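Why does my clarified milk punch go cloudy again in the fridge?

Posted by Loretta Ruiz-Ortega in Home Bar

I made my first clarified milk punch in February for a dinner and it was a triumph, by which I mean it was yellow and you could read a menu through it. Black tea, dark rum, brandy, lemon, sugar, whole milk. I poured the punch into the milk, let it curdle in a way that alarmed my husband, and ran it through a coffee filter twice.

The second batch came out just as clear. Then it sat in the fridge, and after 3 nights it looked like dishwater with ambitions. Same recipe, same rum, same filters. The only changes I can think of are that I used a stronger tea (forgot the pot, went to answer the door, the door was chatty) and that I was in a hurry and squeezed the filter a little at the end.

It smells fine and tastes fine. I have guests coming and would like to serve them something that doesn't need a speech first. Can it be saved, or do I start over?

Heledd Wogan

You squeezed the filter. I say this with love, having squeezed many. The curds are what's doing the filtering, and when you lean on them you push the finest bits straight through. They can be too small to notice on the day and then they get together in the cold and form a haze.

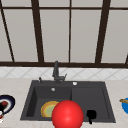 The tea won't have helped either. Very strong black tea throws its own cloud when it's chilled, the same way iced tea does if you brew it like you're angry at it. Steep for 4 minutes and take the leaves out, even if someone is at the door.

To rescue the bottle, leave it standing cold overnight without moving it, then pour the clear part off the top very gently through a fresh filter that you've rinsed with water. Do this while it's still cold. If you let it warm up first, the tea haze goes back into the liquid, walks through the paper and waits for you in the fridge. You'll lose a bit at the bottom. Call it the cook's share.

For the next batch, catch the first cupful that drips through and pour it back over the curds. It's always the murkiest. After that go to bed. Mine takes most of a night and looking at it doesn't speed it up, though I've tested this thoroughly.

Dede Alhassan

Agree with all that. Also check your lemon. If you were short on juice the milk may not have curdled all the way, and whatever stayed behind turns up later. I use fresh juice and give it an hour before I strain.

Lalit Bhardwaj

Serve it in a colored glass.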